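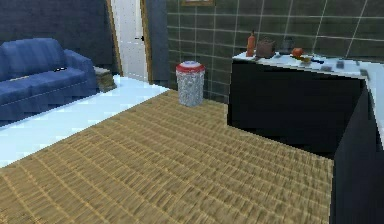

A blue sofa with a padded armrest, with a small side table or stool next to it.

The settee trade of Humdale is the making of upholstered seats in the town of Humdale and the villages near it. It began as winter work for farming families, who built simple benches and stuffed them with wool or horsehair. The first workshop with paid staff was opened by Nelly Puma in a former grain store beside the river, and at its largest it employed 37 people.

Puma's best known model was the Nina, a two-seat settee with a high back. It was sold mostly in the market town of Trelureo, where buyers could choose the cloth and wait about 200 days for delivery. The frames were made of beech, and the joints were glued and pegged — screws were used only for the feet.
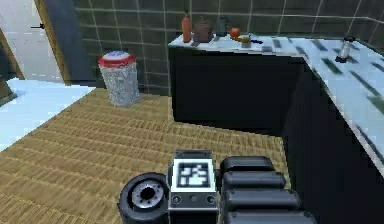 The trade grew when the railway came to Trelureo. Horsehair was slowly replaced by coil springs, and later by foam, and the work was divided between frame makers, cutters and sewers. In its best year the district produced 1,000 settees. A smaller firm, Sandeo, made only armchairs and footstools, and it bought its springs from the Puma workshop until the two firms quarrelled over the price.

Cheaper furniture from outside the district reduced the trade, and the Puma workshop closed. Sandeo continued with repairs and new covers for old seats. The local museum keeps 435 pattern sheets from both firms, and several of them have notes in pencil by the cutters. A furniture fair is held in the old grain store every May. The oldest Nina still known has lost its first cloth, but the frame and the feet are original.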